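Last updated: 20 Nov 2022

Notes for Week 6: Collecting demonstrations you can learn from

Hi all! These are my notes from the lecture, tidied up a bit and with the bits I skipped when we ran out of time (sorry to whoever asked about file sizes, it's near the end). Hamish Pollock is teaching the lab half again, so anything to do with booking the arms goes to him. Anything to do with why your policy does something weird goes to me.

So, where were we? Last week we had a model that takes in camera views and joint positions and gives back the next little chunk of motion. It's only as good as the examples it copies. I spent most of October watching people tune learning rates on data that was never going to work, and I'd love for this group to skip that phase!

What counts as one example

For us, an example (I'll say "episode" from now on) is one complete attempt at one task, start pose to end pose, with every camera stream and every joint reading on the same clock. If the clock is off, throw the episode out. I know it hurts. A grasp that shows up in the joint data before the fingers get there in the video teaches the model to close on air, and you'll spend a whole evening wondering why.

Each episode gets a task line in plain words, written before you record. "Turn the framed board a little to the left" is fine. "Board stuff" is not fine (you know who you are). 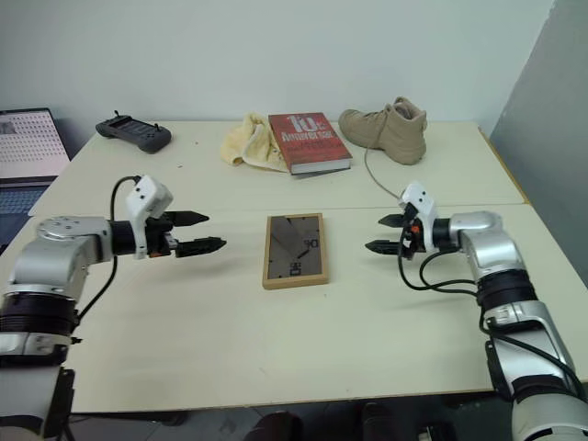
The start pose matters more than people expect. In the first Movitz set we recorded, everybody parked the arms in exactly the same place each time, because it was easy and looked neat. The trained policy was great from that pose and hopeless from anywhere else. Now we nudge the start pose between episodes, and we move the object too: a bit closer, a bit farther, turned one way and then the other. You don't need a fancy random number scheme. Just don't let your hands fall into a habit, and look back over your first frames every so often to see if they've all started to look alike.

Same goes for the stuff on the table that isn't part of the task. Leave some of it out! A bare table for every episode gives you a model that panics at a coffee mug. Nathalie Gauthier tested this for her project last year: she recorded 64 episodes with a cleared table and 64 with odds and ends at the back, and the second model held up far better when she rearranged things. Small test, one task, so don't quote it like scripture, but it changed how I set up.

Which camera sees what

We record a head view and a wrist view on each arm. The head view tells the model where things are in relation to each other. It's pretty bad at the last bit of a grasp, when the gripper itself gets in the way. The wrist view is the other way around: lovely up close, and lost as soon as the object slides out of its little window.
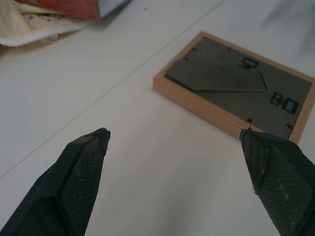

When you review an episode, watch all the streams, including the boring ones. I used to check the head view only and I paid for it. A wrist camera that has slipped in its mount a tiny amount will look okay in any single episode, and then you compare Monday's set with Friday's and the fingers are sitting in different places. Save a reference still at the start of each session and hold it up against the last one.

While you're there, check the fingertips. Worn tips grip differently, and changing them halfway through a set splits your data in two whether you meant to or not. If you do have to swap, write it in the session log with the episode number.

Driving well

Go slower than feels natural, but don't stop. Long pauses are poison: the model sees a hundred nearly identical views with "do nothing" attached, and it learns to freeze in that spot. If you need to think, think before you hit record. A small fumble that you fix smoothly is a keeper, by the way. Recoveries are some of the best data we have. Just tag it "recovery" so we can find it later.

How many? For a single simple task, 201 episodes got the Plollov baseline to something we weren't embarrassed by. For two-arm tasks I'd plan on almost 600 and expect to discard a fair few. Nobody should be driving for hours on end, so split it with your partner, and put the driver's initials in the log (we all have a driving style, and you want more than one in there).

File sizes, as promised: copy your session to the Doucet drive before you leave, check that it opens from there, and only then delete the local copy. In that order, please!

For next week

Record 11 episodes of any one task, with a task line and a session log. Swap with another pair and review theirs. Mark each episode keep, discard or recovery, with a sentence on why. Read the Broldale notes on action chunking too, at least the first half. The second half gets mathy and we'll do it together.

Questions or typos: catch me after class or use the course mailbox | © Course staff, please ask before reposting | Back to top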